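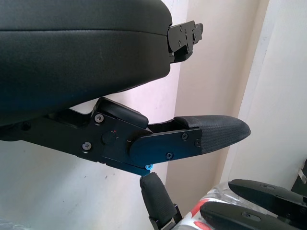
Metal link plates, a rubber pad and several small screws.

Oksana Shevchuk
6 Dec 2020

Thread for people starting first-year pharmacy at Brandham in the new year. I've just finished second year and I'm one of the student mentors again. I get the same questions in my inbox every summer so I'm putting the answers in one place.

First, the timetable. The one you can see in the portal now is a draft. Lectures mostly stay put but the dispensing labs and tutorials move. Don't tell your boss at work that you're free every Thursday until the final version is out.

If you've got a job you want to keep, pick your lab stream the morning selections open. The late afternoon streams go first because everyone works. I got stuck with the 8 am one in first year and it was fine once I'd sorted out the bus.

Chemistry. You don't need to have done it in year 12 to get in, but you'll feel it if you didn't. The bridging course runs in the fortnight before O Week and it's online this time. Do it. I did year 12 chem and still sat in on the moles and dilutions part.

Calculations are what people fail, more than chemistry. The calculations test is a hurdle, so it doesn't matter what you got on everything else. There are 25 questions, no calculator, and you need every unit written out. You get a second go, but it falls in the same week as the lab report.

How I studied for it: a few problems every night on paper, no phone. Wenjie Shi and I swapped sheets and marked each other's. She caught me dropping a zero in the same kind of infusion question over and over. I would never have picked that up marking my own.

Textbooks. Don't buy any before week 2. The library has the big pharmacology one as an e-book and you won't open it until second semester anyway. The calculations workbook is worth owning because you write in it. Second-hand copies are useless for that reason, they're full of someone else's pencil.

You will need a white coat. The uni shop sells them and so does the uniform place near the station, which was cheaper last year. Get one size up if you plan to wear a jumper under it. The labs are cold in winter.

Jindix is the dispensing program we use in labs. You can't install it at home. There are practice machines on the ground floor of the pharmacy building and they're mostly free before 10 and after 4. Book a session or two before your first assessed lab so you're not hunting for the label screen with a tutor standing behind you.

Etis is the placement portfolio. Set it up in week 1, even though the first placement isn't until after Easter. You have to upload your police check, your immunisation record and your first aid certificate, and a person has to approve each one. Mine sat there for 11 days.

On the immunisation record: ring your GP now. If you had shots overseas or at a clinic that's since closed, it takes ages to chase the paperwork. One of my mentees last year needed blood tests to show she was immune and nearly missed the placement cut-off.

Placements in first year are short and mostly watching. You'll go to a community pharmacy, stand near the counter, put stock away and listen. Take a small notebook. Write down brand names you don't know and look up the generic that night. No patient names or details in the notebook, ever.

You rank suburbs and country towns for your placement but you don't choose the shop. If you don't have a car, say so on the form. There's a box for it. Tadhg Breathnach left it blank and was sent out to a place with one bus in the morning and one back at night. He did ask to swap and they let him, but it took a fair bit of emailing.

Money. The Palma bursary is for first years who've moved from the country and it's under-applied for. It's $200 a month through semester. The form wants a one-page statement and proof of your old address. Applications open in April, so the first couple of months are on you. Budget for that.

For the statement, say plainly where you're from, what moving cost you and what you'd spend it on. Mine had rent, the coat and a laptop battery in it. The equity office will read a draft if you ask them a week ahead.

Housing. College is dear but it's easy. Share houses come up all through January and February. If you can't inspect in person, ask a mentor. Cillian Flanagan looked at two rooms for people last summer and told them not to take one of them because of the mould in the bathroom.

Group work starts early. You'll be put in fours for the health promotion poster. Swap numbers in the first tute and agree on who's doing the references, since that's the bit that gets left until midnight. Use the referencing guide on the school's page and ignore the general uni one, they differ on journal titles.

If you fail something, go and see the year coordinator that week. There's usually a way to pick the unit up over summer. It gets harder to fix if you wait until enrolment closes for the next semester.

Mentor sign-up closes at the end of January. You tick a box in the enrolment checklist and get matched by campus. If you don't hear from anyone by O Week, message me or Gearóid Tully and we'll put you with someone.

Couple of people have asked about transferring in from science. Yes, it happens, and you can get credit for first-year chem and biology if your marks are okay. You'll still do the calculations hurdle and all the labs. Send your unit outlines with the application, not after it.

Replies are open. I'm working most of this week so I'll get to them at night.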